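Rules for running a ground robot on a quiet lane with no markings?

posted by culvertkid, Sunday, January 27, 2019

We have a four-wheeled inspection robot, a secondhand Huteck, and permission from the township to run it along the old farm lane outside Tendemville. Permission came as a one-line email that said "fine, be sensible." I have been asked to turn "be sensible" into a written procedure by the end of the week.

The robot drives itself at a walking pace and photographs drainage problems along the shoulder. It has an emergency stop on the back and another on the handheld remote. What I can't find is a plain rule for how far away the operator may be, what the robot should do when the remote drops out, and whether I need a second person. My boss says one person is plenty. My boss will not be the one person.

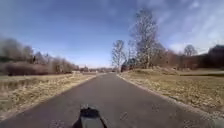 My draft has the operator walking 20 feet behind with a thumb on the stop, and the robot keeping to the right edge of the pavement. There is no center line out there, so "keep to your own lane" means nothing to it and I had to write the rule as a distance from the grass. I was going to allow a longer leash on the straight stretches, where you can see down the road to the horizon and there's no leaf on a tree to block anything. Is that reasonable, or am I about to put something stupid in writing with my name on it?

Nazar Lytvynenko
Accepted, 14 votes

Ask the township which category they think your machine belongs in, and get the reply in writing. A lot of delivery robot rules were written for sidewalks and say very little about a lane with none. If the answer is "fine, be sensible" again, at least you'll have two of them.

For the procedure itself, this is what we settled on at Julatholm after one December of arguing:

Operator distance. Set it by how quickly you can reach the machine and how well you can see what's coming at it. We use 60 feet as the absolute limit and 20 feet near any bend, gate or driveway. Pace it out once with a tape so people know what it looks like. Everyone's idea of 60 feet is different and mine was embarrassing.

Lost signal. It stops, and it stays stopped until a person walks up and resets it. Don't let it resume by itself when the link returns. Ours used to, and it picked its moments.

Stopped on the pavement. Your draft doesn't cover this. A stopped robot is a low dark object in the road, so write down who moves it, how, and where to. Put it on the grass if the grass will take the weight. Beacon on the whole time, even at noon.

Second person. Yes. One watches the robot, one watches the road. The one watching the road has no tablet and no phone, and gets to call a stop without explaining why.

Test both stops before every run and write it in the log, with initials. A log filled in on Friday for the whole week is a work of fiction – I have read several.

About your longer leash: a long view tells you a car is coming. It doesn't get you to the robot any sooner. I'd keep one distance for straights and a shorter one for everything else, and leave it there.

ditchwitness
3 votes

Agree with Nazar on most of it. I'd add a visibility cutoff, with low sun in there as well as fog. Our Hrynyshyn unit would cheerfully drive into a sunset and report all clear.

Also check your edge distance in a different season. If the robot finds the edge of the pavement by the color of the grass, pale winter stuff against dark asphalt is about as easy as it gets. Ours was tuned in December and by spring it had developed opinions about mud. We now repeat the edge test whenever the shoulder changes, mowing included.

rt81_gary
0 votes

Just put a flag on it. I had a flag on my mower for years and never got hit.

culvertkid

Thanks, all. Second person is in, automatic resume is out, and I've dropped the long leash. Gary, it's getting a flag too. Still waiting on the township about the category. Does anyone have wording for the "who moves it" part? The thing weighs 80 pounds and my boss has suggested "the operator."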